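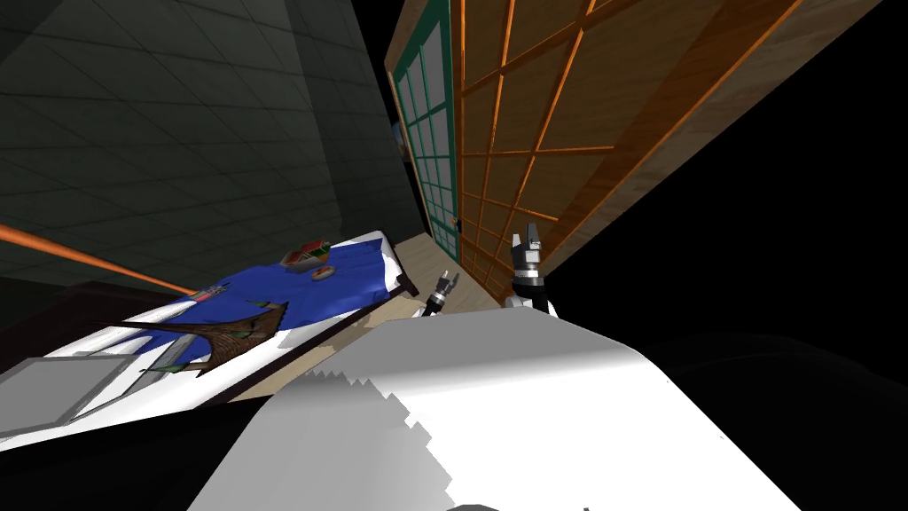 24 September 2019

My mattress is 20 years old and I am told this makes me a reckless person. The woman at the Mandent store in Widbridge said so, more or less, before I had sat down on anything. She had a brochure.

I went in with an open mind, or what passes for one. The model they wanted me to try is called the Heleck and it costs $1599 without the base. It has zones. I lay on it for a few minutes in my coat and couldn't find a zone anywhere, but I was assured my lower back had noticed.

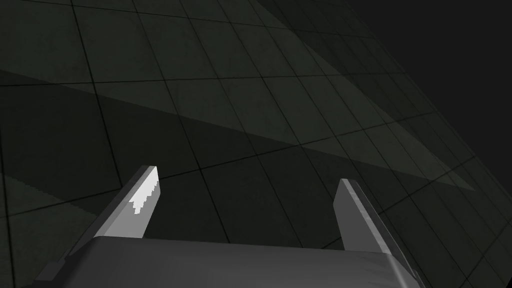

Then there's the sleep score. You fill in a form about how you sleep and they hand you a number. I got 42, apparently poor. What's it out of? She thought a hundred. Who worked out the questions? The company that makes the Heleck. I asked if anyone had ever scored too well to need one and she said that was a good question, then went to get a pillow.

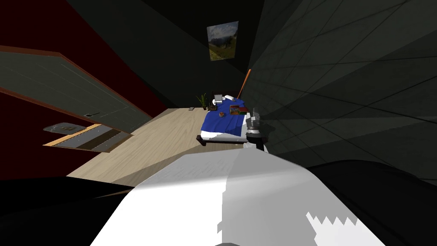

What I asked for in writing

The warranty covers sagging, but only past a certain depth, measured with nobody on the bed. I don't sleep with nobody on the bed. The trial lasts up to 74 nights and you pay for the pickup if you send it back, a fact I found on the last page.
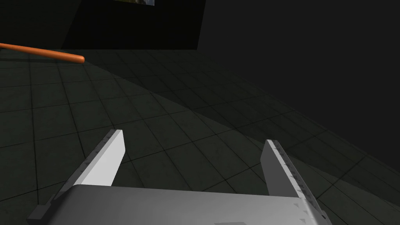 I also tried the cheap one, the Pant, which was shoved in a corner under worse lights. It felt the same to me. Maybe a trained back can tell.

There's a sale in October, there always is, and I may go back for the Pant if the price drops. Until then I've turned the old one around so my feet get the dip.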